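Beddoe Carousel Utensil Stand
Stainless steel, from the Skomden kitchen range

If your kitchen is anything like ours, there is one drawer by the stove that never quite shuts. The ladle is always the culprit (or the potato masher, on a bad day), and every time you want a spatula you end up stirring the whole drawer around with one hand while something starts to catch in the pan. We lived with that drawer for years before we made the Beddoe, and we can't tell you how nice it is to have it closing again!

The idea is an old one. My grandmother kept her spoons on a row of nails by the window, and she could reach for the right one without looking up from the pot. The Beddoe does the same job for people who would rather not put nails in their walls, or whose landlord feels strongly about it. Your tools hang in a ring from the top of a single pole, handles up, and the heavy round base keeps the whole thing steady on the counter.
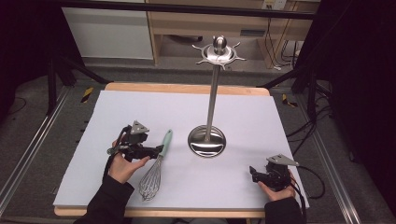
The Beddoe with a mint-handled whisk.

Most whisks, spatulas, slotted spoons and ladles will hang happily on it, so long as there is a hole or a loop at the end of the handle. Wooden spoons often don't have one, but a bit of kitchen string tied around the neck works very well, and I think it looks rather sweet too. Try to spread the heavier pieces around the ring as you load it, with the ladle across from the masher, say, and it will sit nicely balanced.

Cleaning is easy. Wipe the pole and hooks with a warm, soapy cloth and dry them with a soft towel. The base is polished and will show fingerprints, I'm afraid, but a drop of white vinegar on a cloth brings the shine right back. Please keep steel wool and scouring powder well away from it.

Details
Item number: 817
Material: stainless steel
Height: 400 mm
Care: hand wash only
Warranty: 10 years

We have now sent out more than 1,000 of these, and the question we hear most is whether it goes with the Nuka spoon rest and the Drudine salt jar. It does, and all three sit together very comfortably beside a stove. The Drudine is out of stock at the moment, with the next batch due in May.

Orders are packed by hand in recycled card. If yours arrives with a scratch or a bent hook, write to Impi Vainio at the shop and she will send you another one.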